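Ferkari Fabric Shaver No. 8

Home / Laundry & Mending / Shavers and Combs

In stock. Ships in 2 days, or 10 if Jeanie is on vacation.

Sooner or later every sweater you like grows a beard. It starts under the arms, spreads to the cuffs, and ends up across the belly where you rest your forearms while pretending to read email. The sweaters you don't like stay smooth for decades. We have no product for that.

The No. 8 is a plain, slightly heavy electric shaver that takes the pills off knitwear and leaves the knitwear where it is. It has one speed. We tried a version with three speeds and found that people used the fastest one and then wrote to us about holes.

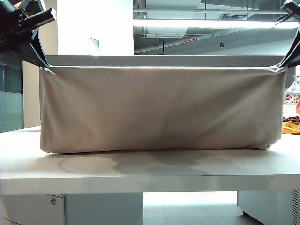

The foil is steel, with openings in two sizes. The larger ones catch the big, felted pills you get on wool blends, and the smaller ones deal with the fine fuzz on cotton and fleece. The blade sits behind the foil and can't reach your fingers unless you take the head off while the motor is running, and the switch won't let you do that. One customer got around the switch. He is fine and would like us to stop telling people about it.

What it works on

Sweatshirts, cardigans, blankets, wool coats, socks if you have the patience, and most upholstery with a flat weave. The armrest of a couch takes one cup of lint. The couch will look younger and you will look at the other couch.

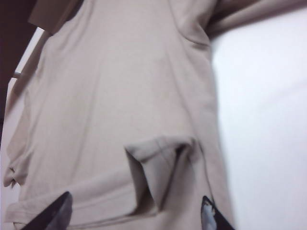 Light knits in pale colors: go easy, low pressure, and keep off the seams.

What it does not work on

Mohair, angora, lace, terry cloth, anything with loops, and anything your grandmother made that is still holding together out of loyalty. For those we sell the Curkum comb, a strip of brass mesh on a wooden handle. It is slower and much harder to do damage with. Don't use either one on a cat. The cat has asked us to put this in writing.

How to use it

Lay the garment on something flat and hard. A bed is not hard, and neither is your knee, though your knee will be where you do it. Smooth out the folds before you start, because a fold is where the foil bites. Move in small circles and let the weight of the shaver do the pressing. Empty the lint cup when it is half full. 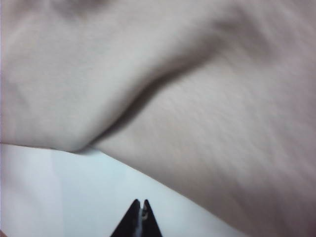 Brushed and fleecy fabrics: flatten any fold first, then work in small circles.

Go over each patch twice and stop. The temptation is to keep going until the sleeve is perfect, at which point it is also thinner. Jeanie Strachan, who answers our repair mail, keeps a drawer of thin sleeves. 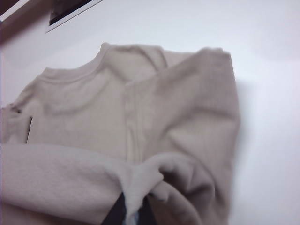 Collars and cuffs need a lighter hand than the rest. Stretch the ribbing gently with your free hand and run the shaver along the ribs, never across them.

Specifications

Power: rechargeable, cable included, wall plug not
Run time: one long movie
Spare blade: one, taped inside the lid where you will forget it
Lint cup: clear, so you can be disgusted
Colors: Yule Green, Plain Gray
Guarantee: 2 years on the motor, none on your sweater

Goes with

Curkum brass comb
Vumeck lint brush – the good one, with the handle that unscrews
Replacement foil and blade set for No. 8

Customer notes

"Did one cardigan and then every cardigan. It was two in the morning." – Verified buyer

"Louder than I expected. The dog left." – Verified buyer

"Works well. I miss my old one, but my old one caught fire." – Verified buyer

The old one was not ours. Yule Green is back in December, in a batch of 1,000. Orders for Plain Gray go out as normal.

Page updated 2022-11-07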